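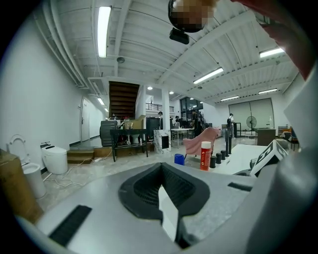 Slide 1. Scope

Talk covers grip surfaces on hand tools and household handles. Keep to contact and friction; wear testing is in the Tulelton paper and can go to questions. Handout is the version of 30th December, so the slide numbers match.

Slide 2. Friction and soft materials

Start with the textbook rule: friction force is proportional to load and independent of area. Holds well for steel on steel. Rubber departs from it. Under light load the coefficient is high, and it falls as load goes up, as the real contact area stops growing in step with the force.
Say "real contact area" twice. The Ledmont audience mixed it up with the area of the pad.

Slide 3. Texture

Ribs, dimples and holes all reduce dry contact. The gain comes when there is water or oil to move out of the way. Smooth pads can do better on clean dry glass — show the plot, let them read the axes first.

Slide 4. Shape

A flat pad touches a round bar along a line. A V-notch touches it along two, and the bar centres itself. Normal force on each flank depends on the included angle. A narrow notch gives more friction for the same squeeze, but the bar can wedge.
Work the 74 degree case on the board. Half angle first, then the sine. Do not skip the step where the load is shared between flanks.

Slide 5. Hardness

Ingvarsson samples, 4 grades, same mould. Pass round the softest and the hardest only. Softer grades follow the surface better and tear sooner. Ask for them back before moving on.

Slide 6. Ageing

Skin oil, sunlight, heat. The Tramberg handles were stored in a dark cupboard from November and still went tacky. Cause not settled — give both readings and leave it.

Questions, 5 minutes. Spare slide on glue lines if asked.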